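Rultach, playtest build check before upload

Build date: 1 June 2024
Platform: Windows only, Linux comes in October

1. Game starts from clean install — OK. First loading takes 18 seconds, on the old laptop longer.

2. Save and load — OK with comment. Saves from the previous build open, but the map name is empty.
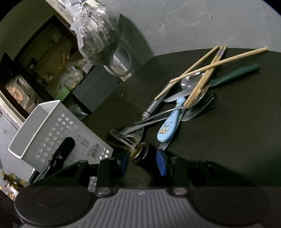 3. Flashing light warning before the menu — FAILED. It appears after the intro, and the intro already has lightning. Must be moved.

4. Memory after 10 matches — OK. Limit is 2,000 MB, we stay under it.

5. Collision in the Kalel market level — OK with comment. The player can still stand inside two of the crates. Crate walls are drawn solid now, and I would like a mesh with rows of small square holes, like in the white plastic basket, so that pieces of the content show through. Please ask Prikon if their shader can do this cheaply.

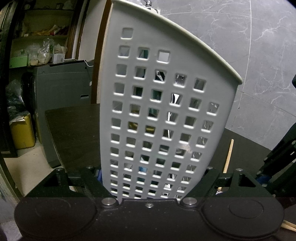

6. Crash report sends no personal data — OK. Checked the log by hand, all 790 lines.

7. Volume limit in headphones — not checked. Dumitrescu sound pack arrived too late.

Result: do not upload until point 3 is repaired.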